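Duvet Ratings Need a Test Date
Eckhard Bauerfeind
July 13, 2025

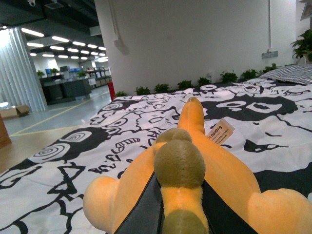 A warmth rating describes a duvet as it left the factory. Fill settles, shells stretch, and after 30 washes the figure on the label describes a different product. I think the label should state two values: one new, one after a fixed number of wash cycles.

Makers object to the cost. The extra test needs a washer, a dryer and the same heated plate they already use – hardly a burden on a line that sells through every December. Weidemann prints fill weight to the gram but gives no wash data at all. Cleston gives a wash count without saying at what temperature. Neither lets a buyer compare two duvets at year four.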